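부엌·작업대 살림 요령 모음
로봇 그리퍼 고를 때 믿지 말 것들

그리퍼 카탈로그는 대체로 과장입니다. 최대 파지력, 반복 정밀도, 손가락 스트로크. 숫자는 많은데 부엌 식탁 위에서 접시 옆의 과일 하나 집어 보면 그 숫자로 알 수 있는 게 별로 없습니다. 8월 내내 세 가지를 번갈아 달아 보고 적어 둔 것을 정리합니다. Pedton의 평행 집게형, Prarus의 관절형, 그리고 Lemaire에서 나온 교체용 손끝입니다. 제어기는 전부 Faritbridge 하나로 통일했습니다. 제어기까지 바꾸면 무엇 때문에 결과가 달라졌는지 알 길이 없습니다.

1. 파지력 숫자는 일단 잊는다
집에서 드는 물건 중에 무거운 건 거의 없습니다. 문제는 늘 반대쪽, 그러니까 얼마나 약하게 잡을 수 있느냐인데 최소 파지력을 적어 둔 회사는 드뭅니다. 적혀 있어도 어떤 조건에서 쟀는지가 없습니다. 주방 저울을 세워 놓고 손끝으로 눌러 보세요. 설정값 중 가장 낮은 단계에서 바늘이 얼마를 가리키는지, 열 번 눌렀을 때 매번 비슷한지. 제 경우 Pedton은 최저 단계가 표시만 최저였고 그 위 단계와 차이를 느끼지 못했습니다.

2. 시험 물건은 말랑한 것과 미끄러운 것으로
판매 영상에 나오는 나무 블록은 시험이 안 됩니다. 블록은 고무장갑 낀 손으로도, 빨래집게로도 집힙니다. 둥글고 겉이 고르지 않은 것, 눌리면 자국이 나는 것으로 하세요. 진짜 과일은 몇 번 만에 물러지니 처음 며칠은 모형으로 하고 마지막 날에만 진짜를 씁니다. 모형으로 잘된다고 과일로도 잘된다는 보장은 없습니다. 무게부터 다릅니다.

3. 팔 두 개는 먼저 한 개로 해 본 다음에
양팔이 좋다는 글이 많습니다. 한쪽이 접시를 누르고 한쪽이 옮기면 편하다는 얘기인데, 저는 반쯤만 믿습니다. 팔이 둘이면 서로 비켜 줘야 하고, 비켜 주는 동작이 실제 작업보다 오래 걸립니다. 같은 물건을 접시에 옮기는 동작을 한 팔로 13회, 두 팔로 13회 해 보고 시간을 재 보세요. 저는 한 팔 쪽이 빨랐습니다. 뚜껑을 돌리거나 천을 펴는 일이라면 얘기가 달라질 겁니다. 다만 그런 일을 하루에 몇 번이나 시킬지 먼저 따져 볼 문제입니다.
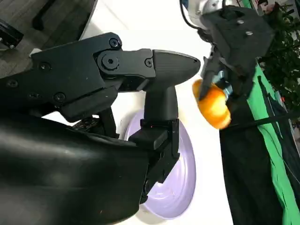 하늘소반: 한 팔이 빠르다는 건 동작을 번갈아 시켰기 때문 아닌가요? 저도 Faritbridge를 쓰는데 대기 구간을 기본값으로 두면 한쪽이 끝날 때까지 다른 쪽이 멍하니 서 있습니다. 그걸 줄이고 나서는 두 팔이 더 빨랐어요. 그리고 13회로 결론을 내기엔 좀 적은 것 같습니다.

대기 구간 지적은 받아들입니다. 기본값 그대로 쟀습니다. 그래도 설정을 만져야 비로소 빨라지는 물건이라면 설명서 첫 장에 그렇게 적어야 한다고 봅니다. 제가 받은 설명서에는 뒤쪽 부록에 한 줄 있었습니다. 횟수는 맞는 말씀이고, 다음에는 늘려서 다시 재겠습니다.

4. 손목 카메라는 손가락에 가린다는 걸 감안한다
해상도보다 손가락이 화면을 얼마나 차지하는지가 중요합니다. 관절형은 몸통이 두꺼워서 정작 잡으려는 물건의 아래쪽이 안 보이기 쉽습니다. 카메라 각도를 조금 틀면 나아지지만 이번에는 반대쪽이 가립니다. 사기 전에 손을 벌린 상태와 오므린 상태의 화면을 둘 다 보여 달라고 하세요. 벌린 화면만 보내 주는 곳이 있습니다.
삼각대나 선반에 카메라를 하나 더 두는 게 비싼 손목 카메라로 바꾸는 것보다 낫습니다. 웬만한 웹캠이면 됩니다.

5. 흰 상판은 예쁘지만 골치 아프다
광이 나는 흰 타일은 조명을 그대로 되비춥니다. 카메라가 반사광을 물건 가장자리로 착각하는 일이 잦았습니다. 천장등을 끄고 옆에서 비추거나, 등 위에 얇은 종이를 한 장 대 보세요. 무광 매트를 까는 방법도 있는데 매트가 밀리면 위치가 다 틀어집니다. 네 귀퉁이를 테이프로 붙이고 쓰세요.
부스러기도 치웁니다. 사람은 무시하는 점 하나가 카메라에는 물건으로 보일 수 있습니다. 시작 전에 마른행주로 한 번, 끝나고 한 번이면 됩니다.

6. 위아래로 감싸 잡는 방식
Prarus가 내세우는 게 이 방식입니다. 한 손가락은 위에서 누르고 다른 손가락은 밑으로 들어가 받친다는 것인데, 둥근 물건에는 확실히 양옆에서 집는 것보다 그럴듯해 보입니다. 그런데 밑으로 들어가는 손가락이 상판과 거의 닿을 만큼 낮게 가야 합니다. 높이를 조금만 잘못 잡으면 타일을 긁거나, 물건을 밀어 버립니다.

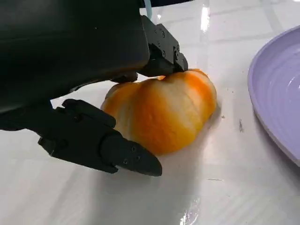

그래서 높이를 맞출 때는 얇은 종이 한 장을 상판에 깔고 손끝을 천천히 내립니다. 종이를 당겼을 때 살짝 걸리는 높이를 바닥으로 잡고, 거기서 종이 4장 두께만큼 올려서 씁니다. 이렇게 해 두면 긁는 일은 거의 없어집니다. 전원을 껐다 켤 때마다 다시 확인하세요. 자동 보정이 있다고는 하는데 저는 두 번 당하고 나서 안 믿습니다.
위쪽 손가락은 힘을 한 단계 낮추는 편이 좋습니다. 위에서 누르는 힘이 세면 말랑한 물건은 들리기 전에 먼저 찌그러집니다.

7. 교체용 손끝, 살 만한가
Lemaire 손끝은 재질이 부드럽고 끼우기 쉽습니다. 거기까지는 광고대로입니다. 수명은 모르겠습니다. 저는 1,375회째에 한쪽 끝이 들뜨기 시작해서 접착제로 붙였고, 1,837회에서 결국 뺐습니다. 오래 쓴다는 말의 기준이 무엇인지 회사에 물었더니 사용 환경에 따라 다르다는 답이 왔습니다.
급하면 고무장갑 손가락 부분을 잘라 씌워도 비슷한 효과가 납니다. 주름이 안 지게 당겨서 밑동을 고무줄로 감으세요. 보기는 흉합니다.

8. 나사는 매주 조인다
육각 렌치를 작업대 서랍에 두고 일주일에 한 번씩 돌려 봅니다. 관절 쪽 나사가 먼저 풀립니다. 검은 몸체에 검은 나사면 풀려도 눈에 잘 안 띄니 흰 유성펜으로 나사 머리와 몸체에 걸쳐 짧은 선을 하나 그어 두세요. 선이 어긋나면 풀린 겁니다. 너무 세게 조이면 관절이 뻑뻑해지고, 그걸 모터 고장으로 오해해서 수리를 맡기게 됩니다. 제가 그랬습니다.

9. 케이블
팔을 끝까지 뻗고 끝까지 접은 다음 케이블이 당기는지 봅니다. 당기면 여유를 더 주고, 남으면 벨크로로 묶습니다. 케이블 타이는 한번 조이면 잘라야 해서 권하지 않습니다. 팔이 지나다니는 쪽에 행주나 끈을 걸어 두는 것도 말리고 싶습니다.

10. 그래서 뭘 사나
아직은 셋 다 남에게 사라고 하기 어렵습니다. 꼭 하나를 고르라면 Prarus인데, 높이 맞추는 수고를 매번 할 사람에 한해서입니다. 그릇만 옮길 거면 Pedton으로 충분하고, 접시 테두리는 오히려 이쪽이 안정적으로 집었습니다. 양팔 묶음 할인은 한 팔을 한 달 써 본 뒤에 생각해도 늦지 않습니다. 할인은 다음 달에도 또 합니다.

대기 구간을 줄여서 다시 잰 결과는 이 글 밑에 덧붙이겠습니다.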